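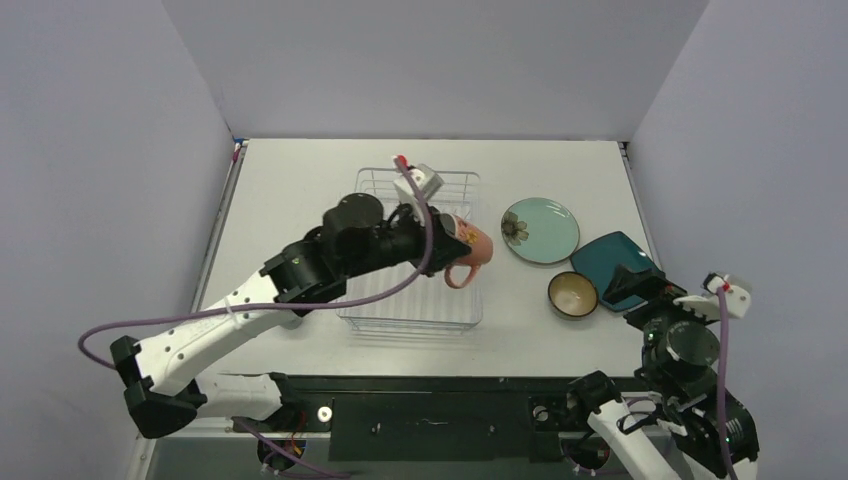 Figure 2. Mug held above the right side of the wire rack, handle toward the front of the table. Plates of two shapes lie to the right of the rack.

3.2 Dishes, rack and order of loading

The household set used in the Famitine study was chosen to be mismatched. Earlier work on rack loading has mostly relied on a single line of tableware in which every plate has the same profile, and the spacing of the rack can then be matched to the dishes in advance. Shared kitchens seldom offer that condition. Our set therefore mixes round and square plates with printed mugs, and pieces were replaced only when chipped.

The pieces relevant to this section are shown in part in Figure 2. The mug is salmon-pink with a small orange and yellow floral print on its side and a curved handle. The round plate is pale teal, with a raised rim and a single dark gray flower. The square plate is a darker teal, glossy, with slightly raised corners. Color and print had no role in the analysis, except that they allowed each piece to be identified on the record sheets without a written label. Labels were tried during piloting and abandoned after adhesive residue was found to hold water on the underside of the plates.

The rack is an open rectangular basket of thin white-coated wires whose parallel runs form a grid. It has no separate cup rail, and mugs and plates compete for the same floor area. We consider this the main constraint on loading order. A mug set down in the middle of the basket leaves space on either side that may be wide enough for a plate but is awkward to reach, and a plate leaned early against the wrong wall of the basket blocks the corner in which a mug would otherwise stand. The rack was placed in the center of a white tabletop, with the walls close by, so that splashes and drips could be wiped down to a common baseline between trials.

Each trial began with the dishes laid out beside the rack. No dish was allowed to overlap another at the start. Plates were set down at whatever angle they took, including squares turned so that a corner pointed toward the rear, and were not straightened afterward. Straightening was considered and rejected: in the kitchens surveyed at Fallahi, dishes waiting to be racked were almost never aligned with the edge of the counter, and the rotation of a square plate affects how it is first picked up.

Two loading orders were compared. In the mug-first order, mugs were moved to the rack before any plate was lifted. In the plate-first order, all plates were racked and mugs took the remaining space. Within either order the sequence of individual pieces was free. A total of 63 trials were retained for analysis. Trials were dropped if a dish touched the table again after being lifted, if a piece was placed outside the basket, or if the rack itself shifted far enough to leave its tape marks.

A placement was scored as stable if the piece kept its position for 20 seconds after release. Position was judged against the nearest wire. For plates, settling against the adjacent wire was permitted and did not count as movement, provided that the lower edge stayed where it had been set. For mugs, any rolling was scored as unstable, even when the mug came to rest against another dish. This rule is stricter than the one given in the Gonley loading protocol, which accepts a rolled mug if the opening still faces down. We found the looser rule difficult to apply consistently, as a mug on its side can drain well or poorly depending on which way the base is tilted.

Mug handles required a separate rule. A handle that hangs between two wires can lock the mug in place, which improves stability but makes unloading slower and may scrape the coating. A handle resting across a wire tilts the rim and leaves a gap on one side. Handle direction was recorded twice for each mug, once while it was held above the rack and once after release, using four categories: front, rear, left and right. Intermediate directions were assigned to the nearest category. In Figure 2 the handle direction is front. The two records were kept apart because a mug often turns on contact with the wires, and the second value cannot be inferred from the first.

Height at release was not controlled. The intention was to lower each piece until it met the wires, but the point of contact is hard to see through an open grid when the tabletop behind it is also white. A dark mat under the rack would have made the wires easier to see. It would also have hidden drips, which were counted in the drainage measurements of Section 3.4, and so the bare table was kept.

The plate-first order produced tighter packing, and the mug-first order produced fewer unstable mugs. Both effects were expected from the geometry of the basket. Less expected was the behavior of the square plate, which tended to walk along the wires when its lower corner was placed first and stayed in position when a full edge was seated. The raised corners are the probable cause. Round plates showed no comparable sensitivity, although a raised rim sometimes caught on the upper wire during insertion and had to be backed out.

All record sheets were entered in Celtum, with handle direction and plate rotation stored as separate fields. Pieces that were dropped before reaching the rack were entered with an empty placement field and are excluded from the packing figures in Section 4.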